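Desk notes: a large table, some tape and one orange lamp

By Kojo Tetteh
Aug 2, 2021

In May I promised to write something for the newsletter about how we organise the big table at Anell, and several of you have reminded me since then. So I will try. My subject is very ordinary — brown paper, blue tape, and where to put the laptop — but I think it can be useful for anybody who shares a work surface with other people.

The old habit in our room was to put a thing down where the hand happened to be. A marker would roll under a cable, somebody would lay a folder over it, and the next person would take a new marker from the cupboard. In one week we opened 3 boxes of markers. I don't say this to blame my colleagues at Gavar, I was as bad as the others.

Now the table has a cover of brown with blue tape over it in a grid. Every object should sit inside a cell and not across a line. A small object can be alone in a large cell, this is allowed. It feels like a waste of space at first, but the eye finds a small object much faster when it has some empty colour around it. 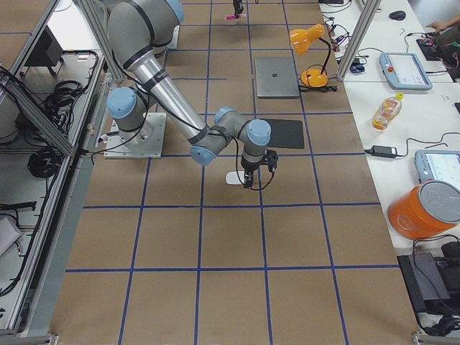
The lamp and the closed laptop at their end of the table, with the flat pad in its own square.

About the lamp I received two questions. Yes, it is the orange one, and no, I would not choose a smaller model. The neck bends, so the base can stay in one place and only the shade has to turn. My advice is to decide first where the base will stand, and to put the tape after. I did it in the other order and had to lift a good piece of tape, which took the colour of the paper with it.

For the tape itself, please use painter's tape. Stronger tape is a mistake on paper. We start with the long horizontal lines and press them from the middle to the ends, and then we lay the vertical ones over them. If you pull the roll too hard the tape becomes a little longer, and during the night it goes back and makes a wrinkle. I learned to unroll 80 centimetres, let it rest on the table for a moment, and only then press it down.

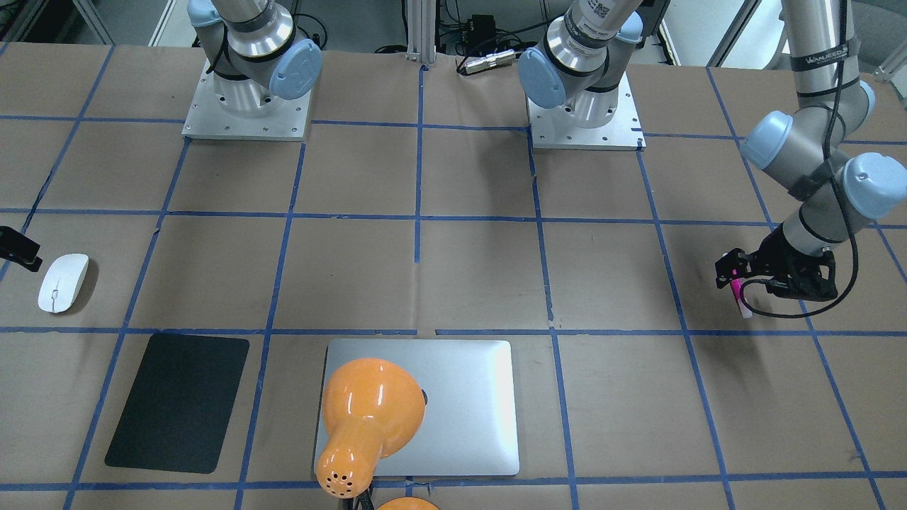 The paper needs more patience than the tape. When it comes from the roll it wants to curl again, so we leave it flat for 24 hours with books on the corners. Mahama, our supplier, sells it also in folded sheets, but the folds never disappear completely and a pen will always find them.

We don't clean the paper with anything wet. For the white side tables we use Clorkimine on a soft cloth, a very small quantity, and we keep it well away from the brown surface. One drop leaves a pale ring, and there is no remedy except a new sheet.

The side tables are my next problem. They were meant for things in use, and they have become the place for things in doubt. Adapters go there, cords go there, a bottle goes there and lies down. I would like to try the same tape on the white surface, perhaps with wider cells, but some colleagues find this excessive and we are still discussing it.
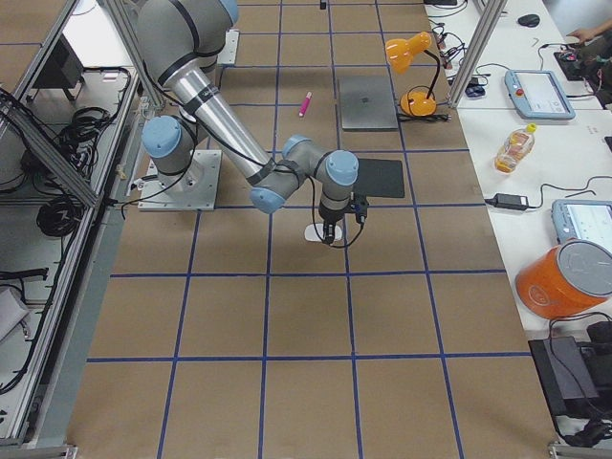
Pink marker to the left of the laptop, and the white side table still waiting for its turn.

If you want to try a grid at your own desk, I have 2 rolls of blue tape left over and can send them by the internal mail. Please write to me before Friday with your room number.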